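Cuvley: a word list for clothes, coats and mending

Hi! I started Cuvley in June when I got fed up with pattern books that all use different words for the same thing. One calls it a placket, the next calls it a front band, and my 1973 sewing manual just says "the opening" and leaves you to it. So I began typing the words up, and then I couldn't stop.

What you get

Two plain text files. terms.txt has 400 entries, one per line, with the word, a short meaning and any other names I've run into, split by tabs. pairs.txt has 112 pairs of words that people mix up (baste and tack, gather and ruche, lining and interlining). Both are UTF-8 and both open fine in a spreadsheet, though please tell it the tab is the divider or you'll get one very wide column.

The coats and jackets section is the one I'm proudest of. Aleksandra Gajewski sent me a huge pile of notes from her years doing alterations, and I've kept her wording wherever I could. She's very firm that a baffle and a channel are two different things, and she talked me round.

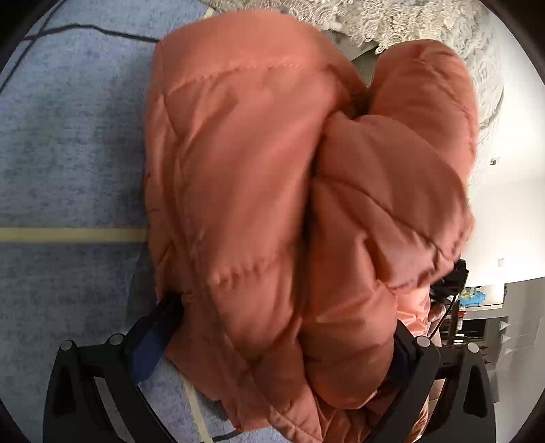 I've tried to write the meanings the way you'd say them to a friend at the next machine. If a word has a fancy French version it's in the "also" column, and if I couldn't find two sources that agreed, there's a question mark at the end of the line. Don't strip those out when you clean the file — they're there on purpose!

Where the words came from

Mostly my own shelf, plus Pornthip Yimyam's class handouts, which she kindly let me use. The first 200 entries were checked by Vichien Yensuk. The rest have only been checked by me, so expect typos.

Known problems

Hats are thin. Knitting is missing completely (I don't knit). Shoe words got in by accident and I haven't decided whether they stay. British and American spellings sit side by side in the "also" column and the sort order gets a bit silly because of it.

Using it

Take it, print it, stick it on the wall, put it in your app. Napaporn Hemmin already has it running inside Vultimell, her little pattern organizer, and sent back a script that finds doubled entries. It's in the tools folder. Run it before you send me changes and it'll save us both an evening.

Fixes are welcome by email or as a patch. I usually get to them on Saturday.

Senan Moynihan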